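Gripper trial, two-arm bench: pre-run safety checklist with my comments
Checked by: Emiliano Figueroa
Second pair of eyes: Amparo Sarmiento
Date: Jun 20, 2026
Finger sets on trial: Dridside (flat pads), Skarkov (ribbed pads)

Same list as in March, with two lines added after the pad trouble. I've marked each line OK, FIX or WATCH and then rambled a bit underneath, so skip the rambling if you only want the marks.

1. Emergency stops
Both buttons pressed, both arms stopped, both released and reset. — OK
Amparo pressed, I watched, then we swapped. The left button is stiffer than the right one and I don't love it, but it latches every time. If it gets any worse I'll order a new one.

2. Base bolts and rail mounts
Torque marks lined up on both mounts. — OK
I repainted the marks in March and they're holding up great!

3. Finger screws
Dridside set: tight. Skarkov set: one screw on the left finger took another quarter turn. — FIX, done
Second time for that same screw. I put a dab of thread locker on it, the removable kind (please, please not the red bottle, I had to drill one out last year and it ate my whole afternoon). Check it again after 16 grasps.

4. Pad wear
Dridside pads: clean, edges still square. Skarkov pads: shiny on the inner ribs. — WATCH
We got 200 closes out of the Skarkov pads before I saw any shine, and the valleys still have plenty of grip. I'm leaving them on so the comparison stays fair, but I wrote the count on the box lid. Wipe both sets with alcohol before you start, and let them dry.

5. Cables
Full sweep of both arms at slow speed, watching for snags. — WATCH
The one that bugs me is the gripper cable. It's fine on straight reaches and then gets snug when the wrist turns all the way over. I gave it a little more slack at the clip. Keep the loose cables on the tabletop behind the gripper and out of the reach path, and if you move a camera, do the sweep again.

6. Test objects and table
Remote, towel, drawer. — OK
The remote is my favorite test of the bunch. It's long and slim and it likes to pivot if you grab it off center, so you learn a lot about a pad in one lift. Lay it at an angle, buttons up, and keep the towel well over to the side until its turn comes. 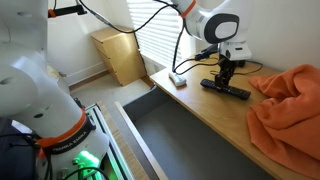 Photo: Amparo Sarmiento, gripper bench

The remote pick gets its own line in the log for each finger set. Write down where the fingers landed along the body, even when the lift goes well, or we can't compare anything later.

7. Drawer
Slides freely, nothing inside before the run. — OK
Look in there every single time! I once left a hex key in it and heard about it for a week. Also, with the drawer out, the front edge sits right where your hip wants to be, so stand back.

8. Force limit
Valcárcel controller set to 16 N closing force for both finger sets. — OK
Read the number off the screen yourself. The controller went back to its old value after the last update and I only caught it by luck.

9. Cameras
Rirngate camera warmed up, exposure locked at 800. — WATCH
The window light is the headache. With the blinds letting sun through, the tabletop goes pale and the depth picture gets patchy near the bright side. Amparo wants a shade, I want to move the bench, so for now we close the slats and complain.

10. People
Both of us outside the tape, hands off the table, one person holding the stop. — OK

Still open: new clip for the gripper cable, left stop button, shade or no shade. Grasp 114 in the Skarkov log has no note next to it, so Amparo, if that was yours, fill it in before we start the next set.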